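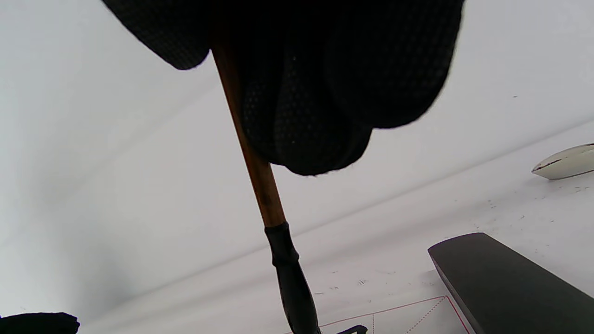 *Stick, red line pattern and black fabric on the white work surface.*

## Brush-writing sessions: questions we hear a lot

Welcome! These answers go with the Dando handling rules, which cover everyone recording brush work with the hand-held grippers at the Visesard workshop. If you're new, please read them all the way through before your first session -- it takes a few minutes, and it'll save you a good deal of scrubbing later.

**How long should one recording be?**

Two minutes is plenty for a single character, and we ask that you stop at five even if you're in the middle of something lovely. Long takes are hard on the wrist, and they're a real chore for the folks who label them.

**How hard may I close the gripper on a brush?**

Start gently and add only what you need to keep the shaft from turning. Our house limit is 80 percent of full closing force, and honestly most of us stay well under that.

**Do I have to wear gloves?**

Yes, please, both hands, for the whole session. Pick a pair that fits snugly at the fingertips, and swap them out as soon as you find ink on them.

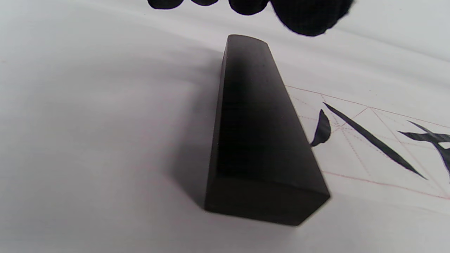

*Black bar beside the practice sheet, with a gloved hand close by.*

**Where does the weight go?**

Along the edge of the paper, clear of the square you plan to write in. If you need to move it, lift it straight up, so you don't drag the sheet along with it (we've all done it!).

**Can I throw out a take that went badly?**

We'd much rather you kept it. Mark it "incomplete" in the Coman log and add a line on what happened. Dropped brushes and crooked strokes are welcome.

**How long are recordings kept before review?**

Around 7 days. After that they move to the Dedach archive, and changing a label means sending in a request form.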